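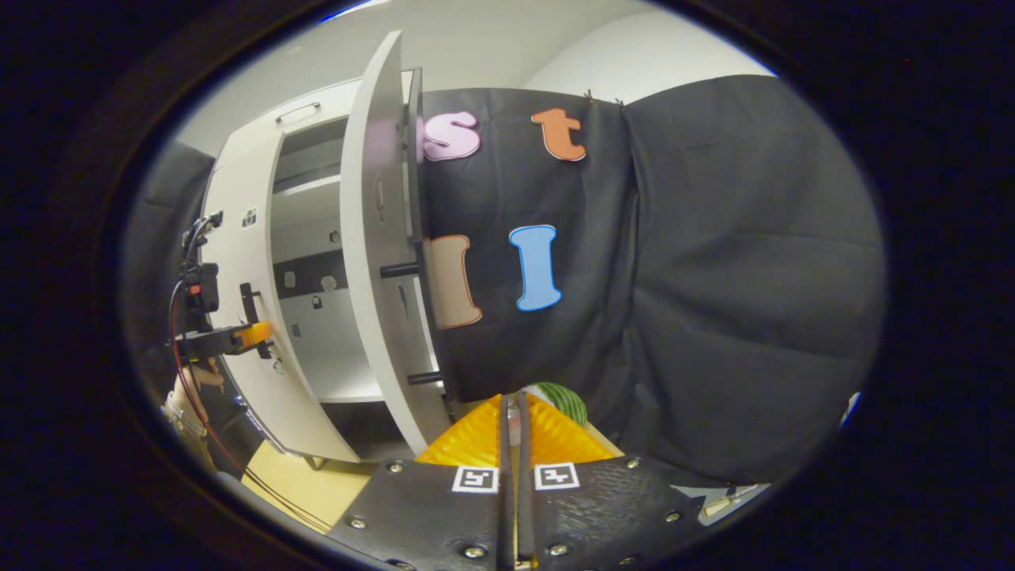
Cledwyn Hopkin reckons I should have given up on the allotment years ago, and he told me so over the fence while I was on my knees in the leeks. His view is that a person who buys 20 packets of seed every winter and sows two of them has a shopping habit.

He may have a point! I do love a seed catalogue. Mine lands in December, when it's dark by four and I'd believe anything, and by New Year I've talked myself into purple carrots, some sort of Italian chicory and a squash the size of a footstool (I don't even like squash).

But then there's the swap. Nest Maddocks runs ours in the chapel hall, and it's the best morning of my year: trestle tables, terrible coffee, envelopes with handwriting you can't read. I came home last time with what I thought were runner beans. They were sweet peas, and they went up the shed and over the roof and I had a jug of them in every room until September.

Cledwyn had a bunch as well. He's since asked me, very casually, whether I saved any seed. I did, a whole jam jar of it, and he can have a spoonful if he lends me his good fork.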